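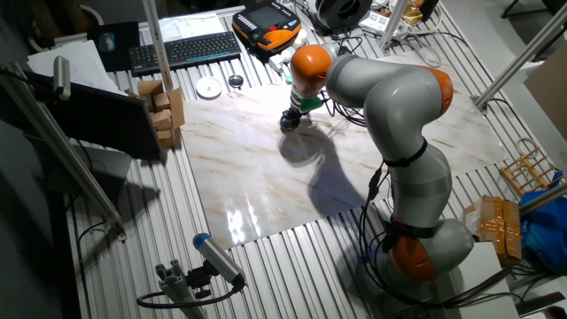

I've rented for most of my adult life, and in that time I've cooked in 17 kitchens (I sat down with a cuppa and the old bond receipts to check). My firm view, after all of them, is that we've gone completely mad about benchtops.

My sister-in-law is redoing her place in Patlow at the moment and the stone alone was quoted at more than my car is worth. It's veined, it's gorgeous, and she's already told the kids they can't put lemons on it. Lemons! In a kitchen!

I get the appeal, I really do. I spent an entire arvo at the Stisesow showroom with her, patting slabs like they were horses. They had 154 samples on the wall, and by the end I had strong feelings about the difference between warm white and soft white, which I've since lost again. The bloke on the counter gave us a sealing schedule. You do it every year, with a special product from Cistix, and you have to keep the kettle off it overnight.

Meanwhile the best kitchen I ever had was in a fibro rental out at Gudeta, where the bench was that speckled yellow laminate with a metal strip round the edge. Somebody before me had burnt a perfect saucepan ring into it. I rolled pastry on it, I repotted tomatoes on it, I once took a lawnmower carburettor apart on it with only a sheet of newspaper underneath. It was 51 years old when I moved in – the landlord was oddly proud of that – and it wiped clean with a dishcloth.

What bugs me is the money going on the surface when the rest of the room is a dud. I've been in flash new kitchens with 3 power points, all behind the fridge, and one drawer too shallow for a ladle. Give me deep drawers and a decent light over the sink and I'll happily chop onions on an old door.

She's going ahead with the stone, of course, and I've promised to help carry the old bench out to the shed in November. It's perfectly good, so I've asked if I can have it.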